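Sekari Suture Capture Kit
Demonstration recording for surgical robots, by Fekbridge 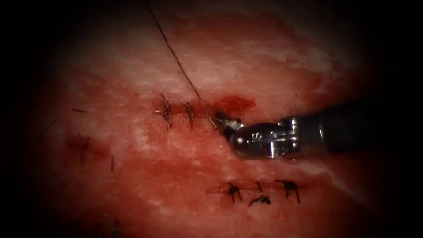

What it records
Scope video and arm motion on one clock, stitch by stitch. A driver holding a thread is one example, and your model will want plenty more -- up to 400 fit on a drive.

What's in the box
Capture unit, foot pedal, two drives, 33-page manual. Kamran Baloch wrote the manual and would like it read.

Labeling
Tap the pedal at each grasp, pull and knot. Missed taps can be added later, over coffee. Botched stitches get their own tag, and you will use it.

Power: 90 W
Ships from: Gretthorpe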